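Nallum Grasp Planner: Frequently Asked Questions
Last updated 12/13/22

What does Nallum do?
Nallum takes images from a wrist or handheld gripper camera and produces short motion segments for a two-finger gripper. It covers perception, grasp selection and the segment planner. It does not include a motor driver. Low-level control stays with your arm's own controller or with Borex, our real-time bridge.

Which version of Borex do I need?
Borex 2 or later. Earlier releases drop the timestamp on gripper width messages, and the planner rejects any width reading without one.

How often does the planner run?
The planner emits a new segment 4 times per second. Borex interpolates between segments at 100 Hz. If a segment arrives late, Borex finishes the current one and holds position. It does not extrapolate.

Can I raise the planning rate?
Yes, with the plan_rate setting. Check the latency log first. If inference takes longer than one planning period, segments queue up and the arm lags behind the camera. The queue length is shown in the status panel.

Why are the fingers always in the image? Should I mask them out?
Leave them in. The width estimator uses the inner edges of both fingers, and the contact classifier looks at the area next to each pad. Masking removes the input both modules depend on. A long item such as a hairbrush, held against one finger over a slatted basket, puts the object, the pad and the drop target close together in one view, and the classifier needs all of it.

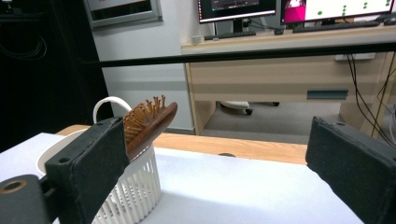 Maeng users wrote in to say that their contact flag flickers when an object leans on one pad without being gripped, and asked whether the threshold could be set per finger. It can, starting with the February release. Set contact_left and contact_right separately, and leave the old contact value blank. If all three are present, the old value wins.

What counts as a release?
A release is logged when the width increases and the contact flag clears on both fingers within the same window. If only the width changes, the event is logged as "open" and the task state does not advance. This is the usual cause of a place step that never completes.

Does the basket or bin need a marker?
No. Targets are segmented from the image. Open-sided containers are harder than solid ones, as the background shows through the gaps and the mask may split into strips. Turn on merge_slats if you see more than one mask for a single container.

Do screens in the background cause problems?
They can. Feature tracks that land on a changing display are not stable. The tracker discards tracks that disagree with the main motion estimate, and error code 53 means too few were left. Turn the displays off or exclude the region in the tracking settings.

Can I replay a recorded run without hardware?
Yes. Limavura, the replay tool, feeds recorded images and widths to the planner at the original timing. Output segments are written to a log and are not sent to Borex.

Where do I report a bug?
Use the issue form in the status panel. Attach the replay log and your settings file. Reports without a log are placed at the end of the queue.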